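Do you need to wash new clothes before you wear them?

My sister-in-law thinks I am a savage because I wear things straight out of the bag. She washes everything first, down to the socks, and she has sent me enough articles on the subject that I finally sat down and read them properly. I was hoping to be either convinced or vindicated. I got neither, but I did get annoyed, so I'm writing it up.

The number that gets passed around

Every one of these articles says the same thing near the top, that a pair of jeans is treated with 200 chemicals before you buy it. I went looking for where this came from. The first article linked to a second article. The second linked to a lifestyle page run by Stirnance, a company that sells a "first wash" detergent for new clothes. The Stirnance page linked to nothing.

I wrote and asked them. A very polite person named Fenna Dijkstra wrote back and said the figure was "widely reported." Well, yes. By people quoting you.

I'm not saying there's nothing on new clothes. Dyes rub off, and there are finishes that keep fabric smooth on the shelf. If you have skin that flares up easily, wash the thing, and ask a doctor before you ask a blogger. My complaint is with the number, and with the jump from "there is something on this shirt" to "there is something on this shirt that will hurt you." Water is a chemical too, and so is the perfume in the detergent they want me to buy.

The survey

Then there's the survey. Stirnance says it asked 2,788 shoppers, and 665 of them had "experienced discomfort" from unwashed new clothes. That sounds like a lot until you ask what discomfort means. I have experienced discomfort from a collar tag, and from a pair of dress pants at a wedding in December that fit fine in the store. I would have had to tick yes.

It also doesn't ask whether people felt any better after a wash. You'd think that would be the first question if you were selling the wash.

Mostafa Farouk, who I worked with for years and who knows a lot more about fabric than I do, told me he washes dark cotton first and doesn't bother with much else. His reason was his couch. It's beige. I trust that more than anything I read online this month.
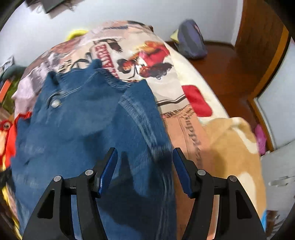 What I'm going to do

I'll wash dark denim once, alone, in cold water, inside out. I own light-colored chairs and I've ruined a white belt before. Anything going on a baby gets washed, partly from caution and partly because the baby's mother will ask. Secondhand clothes get washed because I don't know where they've been.

Everything else I'll keep wearing out of the bag. A jacket that goes over two other layers doesn't need a special detergent, and neither does a hat.

And I won't be buying the special stuff. I compared the ingredients on the Stirnance bottle with the regular Ristel I've used forever and could not find a difference that would explain the price. There may be one. If somebody from the company wants to point it out, the comments are open, and please bring a source that isn't your own website.

My sister-in-law has read a draft of this and says the vinegar rinse is a separate matter. She has already sent me two links.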